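Llevo dos semanas con el kit de pinzas de mano de Flaltik y ya puedo contar algo. Lo pedí para grabar tareas con tela, que es lo que peor se me daba con el equipo anterior.

El paquete trae 2 pinzas, los cargadores y una licencia de Mandaris para 6 meses. La carcasa blanca se ensucia poco y las luces verdes se ven bien de reojo.

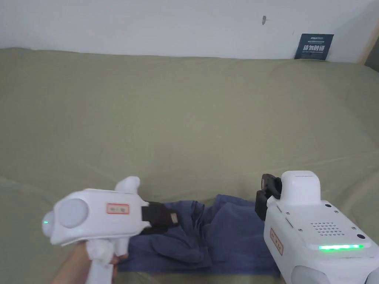

El agarre me gusta con algodón; con tejidos finos tengo que repetir bastante. El mango cansa a la media hora —tengo la mano pequeña— y el manual se queda corto en la calibración. Escribí a soporte y el viernes me contestó Miloslav Šťastný con un PDF más completo.

Del precio hablaré cuando pruebe el de Morero.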